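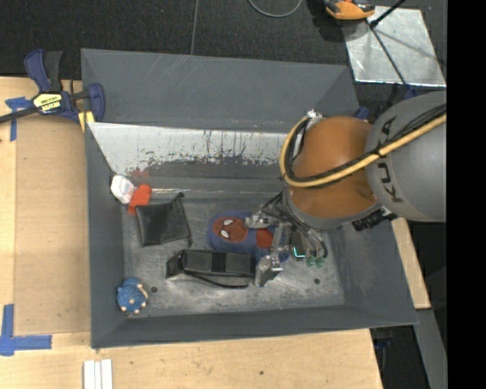
FOR IMMEDIATE RELEASE
Jun 19, 2024

# Clandov opens bin-picking collection program, calls for partner sites

**Virkarmont** – Clandov today announced the start of full-time collection for Arkoseo, its learning system for robotic picking from mixed bins. Collection runs on weekdays at the company's Virkarmont workshop. Three outside sites to be added before the end of the year. Applications open now, details at bottom.

Short version for those on deadline: Arkoseo learns to pick things up from recorded attempts, good ones and bad ones. It needs a lot of them. Clandov is now gathering them every working day and wants help from warehouses, returns centres and op shops with odd stock to lend.

## What is being collected

Each recording is one attempt at one item. Arm goes into the bin, gripper closes, item comes out or doesn't. The attempt gets saved either way and labelled by an operator the same day. Failed grasps are kept on purpose. Earlier versions of Arkoseo were trained almost entirely on clean picks and had very little idea what to do when something slipped, so they tried the same thing again. And again.

The arm at Virkarmont is a KUKA with a jointed metal gripper, working over a gray metal bin with sloping walls. Bin is clamped to the table. It is well scratched and we plan to leave it that way, becuase customers' bins are scratched too.

## The items

Ordinary stuff. Plush toys, cases, pouches, small hard toys. A session might have a Spider-Man plush lying beside a long black case with a strap, plus a flat black pouch that reflects the light. Soft things, flat things and things with straps are where most picking systems come unstuck, and they are the bulk of what turns up in a returns bin.

The item library currently stands at 263 objects. New ones go in each week and worn-out ones are retired, although a bit of wear is fine. Bins are mixed by hand before a session. Operators are asked not to tidy them, and not to turn an item face up so the gripper gets an easy go at it.

## How a session runs

- Operator fills the bin from the day's list and starts the recording
- 20 attempts, then the bin is emptied and mixed again
- Dropped items stay where they land, if that's inside the bin
- Anything outside the bin is put back by hand with the arm stopped
- Labels checked by a second person before the session is accepted

Labels are plain: picked, dropped, missed, dragged, wrong item. There was a longer scheme in the trial that started in March. Operators disagreed with each other too often to make it worth the bother, and it was cut to the present 5.

One lesson from the trial, straps. The gripper would take hold of a strap, lift, and the case would swing. Our people had been marking some of these as picked and some as dragged, depending who was on shift. Rule is now written down: if the item clears the rim and is set down under control, it's picked. Otherwise not. All of the March recordings are being relabelled to match, which is slow going and will hold up the first training release by about a week.

## Where the work goes next

The Miyazaki office handles training and testing. Recordings are sent over at the end of each week, and Miyazaki sends back a list of what the system is weakest on. The next week's bins are made up from that list. At the moment it says thin flat items against a wall, and anything shiny on top of anything dark.

Partner sites will run the same session plan with thier own stock. Clandov supplies the collection software, operator training and a label guide. Sites supply floor space, an operator for the agreed hours and a suitable arm, or can ask about a loan unit (limited, ask early). Recordings from a partner site stay out of other customers' hands unless the site agrees in writing.

No performance figures are being released today. The trial set was too small and the labels changed partway through. Figures will follow when the relabelled set has been trained and tested, on items the system hasn't seen before.

## To apply

Send a short note covering:

- what kinds of goods you handle, roughly sorted by soft / rigid / flat
- the arm and gripper you have, if any
- hours an operator could be freed up
- any goods that can't be filmed

Sites that only want to donate items are welcome too. Nothing sharp, nothing with liquid in it, no batteries please.

Workshop visits for trade media can be arranged on weekday mornings. Closed shoes required. Visitors stand behind the marked line while the arm is running.

**About Clandov**
Clandov develops picking software for warehouses and returns centres, with a workshop in Virkarmont and a training and test office in Miyazaki. Arkoseo is its learning system for mixed-bin picking.

Media and partner enquiries: Clandov press desk, Virkarmont workshop

– ends –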